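Tue 8 March
By the Pliddale Household Textiles Group
9 minute read

3. Folding heavy knitwear on a bed

3.1 Why the bed matters

Most advice on folding assumes a table. In the Pliddale homes we visited, people folded on beds, and they folded knitwear there more than anything else. We were delighted by how much there was to learn from this. A bed is wide and soft, and the cover on it grips wool far better than a tabletop does, so a sleeve laid out on a duvet tends to stay where it was laid. The same softness works against a sharp crease. A fold pressed into a duvet sinks with the duvet, and the person folding has to judge the edge by feel.

Our diary records cover 492 folds of jumpers and cardigans. We sorted them by the weight of the knit and by whether the garment opened at the front. Cable knits turned out to be the most rewarding group to study. The twisted columns are thick, they run the length of the garment, and they resist being bent across. Folded in line with the cables, a cardigan closes almost like a book. Folded across them, it springs back a little, and the folder usually adds a second, firmer press.

Sleeves were the first thing people dealt with, and the thing they disagreed about most. Figure 3 gives the two types of garment we return to throughout this section, a buttoned cable-knit cardigan in camel beige (a) and a yellow knitted sweater (b).

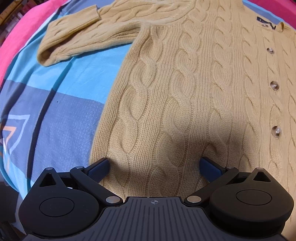
The Kerlow method, as our households called it after the housing block where we first saw it, brings each sleeve straight across the body before the sides are turned in. The older habit in Pliddale lays the sleeve down the length of the body, parallel to the cables. Both give a neat parcel. The second gives a flatter one, and we think it is the better choice for anything with a deep cuff, where a turned-back cuff makes a lump that travels through every later fold.

Buttons deserve a word of their own. Fastening them takes time, and many people skip it, but an open front drifts apart as soon as the garment is lifted. Dewulf's early notes on wardrobe care suggest fastening the top and bottom buttons only, and this proved a lovely compromise — quick to do, and enough to hold the two fronts together on the way to the shelf.

3.2 Edges, and where to take hold

Pullovers have no front to manage, so the question becomes where to take hold. A folded edge is the easiest place: it is double, it has some body, and it keeps its line when raised. A single layer of knit stretches under its own weight, and the stretch shows afterwards as a wavy hem.

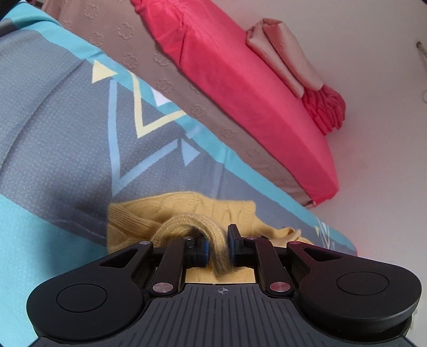
Fendis, reading a draft of this section, objected that we make too much of the hem. A wavy hem on wool, in that view, settles overnight on the shelf, and the real damage is done at the shoulders by people who pick a jumper up by the neck. We found this persuasive. Some 200 of the folds in our diaries began with a lift from the neckline, and we had not set them apart from the others. They will be coded separately when the second round of diaries comes in this April, along with a note of whether the garment was stored flat or rolled.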